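Loose items and surface finish on a light wood benchtop

Posted by Krisztina Kovács in Workshops and Benches

I have a butcher-block style benchtop, light wood with a visible grain, 50 mm thick, screwed to a steel underframe. It sits indoors in a heated room. It was finished with one coat of a clear oil when it was installed, and nothing has been applied since November.

There are two problems and I suspect they are related.

First, objects accumulate. The things that live on the top at present are a round cardboard tub with toy food in it (Learning Resources, blue label), a teal zippered pouch, a blue cordless screwdriver, a red-handled screwdriver, a white box with slotted compartments on a dark tray, and a bundle of green cord. None of these has a fixed position. When I need clear surface I push them toward the back edge, and by the end of the day they have moved forward again.

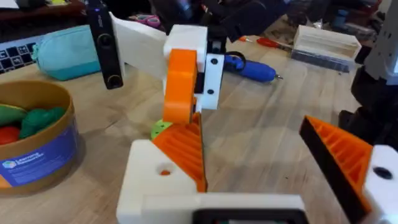
Second, the finish is wearing unevenly. The middle of the top feels rougher than the back strip when I run a hand across it, and a damp cloth leaves a darker patch there that takes a while to fade. At the back, water beads. I assume the sliding is part of the cause, because the tub and the tray both get dragged instead of lifted.

What I would like to know:

Can I re-oil only the middle, or does the whole top need to be done?

Is there a way to give small items fixed positions without drilling into the top? I would accept holes in the front edge or the underframe. I would also prefer not to put anything with a rubber base on it, as I had a ring mark on a previous bench that never came out.

The laptop has to stay on the left side of the bench. I can move everything else. 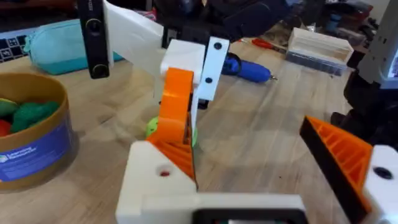 Left side of the top: tub at the edge, teal pouch behind it.

Other information, in case it is relevant. The room stays fairly dry in winter. I clean the top with a barely damp microfiber cloth and no detergent. I have half a can of Kovix clear oil left from the first coat. The lid was closed properly and the contents look normal.

Mulligan

Do the whole top. You can spot-oil a small scratch, but a patch the size of your work area will have a border, and on pale wood the border shows when light comes in low from the side.

Procedure:

Clear everything off. Vacuum, then wipe with a damp cloth and let it dry overnight.

Sand with the grain, 150 grit followed by 180. Use a block. A random orbital sander is faster but tends to dish the soft areas if you stop moving. Do not go finer than 180 on the first pass. The surface closes up and takes less oil.

Vacuum again. Wipe with a dry cloth.

Apply the oil thin with a lint-free pad. Leave it for whatever the can says, then wipe off all the excess. Any oil that stays wet on the surface will turn sticky and collect dust. Two thin coats, a day apart.

Keep heavy items off for 8 days. You can work on it before that if you put clean card down, but don't leave the tub or the tray sitting in one place.

Lay used oil rags flat outdoors until they are stiff, or put them in a metal can with water. Crumpled oily rags can catch fire without a source of flame. This applies to most drying oils, so check the can.

On the opened can: stir it and try it on the underside of the top. If that patch is still tacky after two days, throw the can out. Do the test before you sand anything.

The ring mark on your old bench was probably plasticizer moving out of the rubber into the finish. Felt or cork under the items avoids it.

Brokness

just get a big desk mat. I have had one for 11 years and never oiled anything. cut to size with a knife. small stuff goes in a drawer

Krisztina Kovács

Adding my own answer with what I settled on, for anyone with a similar top.

The test patch on the underside cured in one day, so the old can is usable. I am following the procedure above for the whole surface. I decided against the mat. A mat would cover the worn area but the items would still move around on it, and I need a hard surface in the middle.

For positions, I divided the top into zones by how often an item is picked up, and marked the zones with low-tack paper tape while testing. 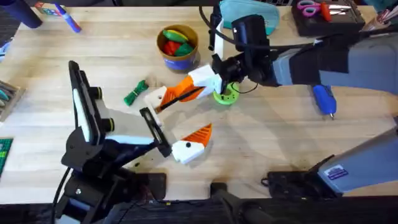
The back strip is for things that stand upright and are not handled much. The tub goes there. Its footprint is small for what it holds, and being round it needs no particular orientation, so it is easy to return. I glued a felt disk to the underside, trimmed slightly smaller than the base so that the edge does not catch.

Hand tools leave the top entirely. I bought a Grutela rail, the short version, and screwed it to the underframe below the front edge. Both screwdrivers hang from it. The clips are plastic and the cordless one is near the limit of what a single clip will hold, so it has two.

The box with the slotted compartments stays on its tray, with four cork dots under the tray. Pouch goes inside the laptop bag when the laptop does, otherwise on the back strip.

Cord is the remaining problem. Tied in a bundle it lies flat and does not roll, but the loose loops catch on whatever is set down next to it. I intend to wind it on a flat card and hang the card from the rail.

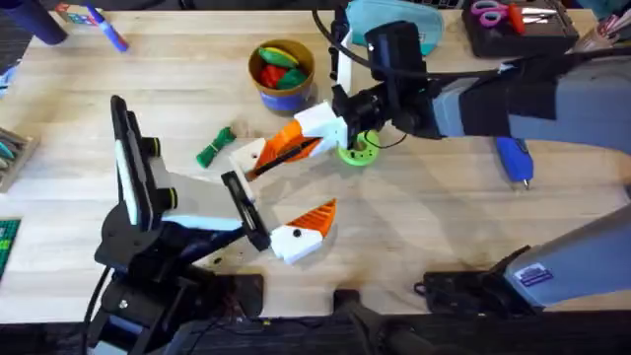

Green cord bundle on the wood, with the cup farther back.

One correction to my original post. I wrote that dragging was part of the cause of the wear. I now think cleaning is at least as likely. The rough area matches where I wipe, and I was wiping it almost every day. I have changed to a dry brush, with the damp cloth only for marks.

To Mulligan: is there any reason to go over the back strip with 150 if it still beads water, or is 180 enough to key it?

Last updated: Wednesday, December 25, 2024

Related topics

Removing rubber ring marks from oiled wood
Felt or cork pads under trays and boxes
How long does opened wood oil keep?
Under-bench rails: clip strength and spacing
Winding and storing short lengths of cord
Sanding a benchtop without a power sander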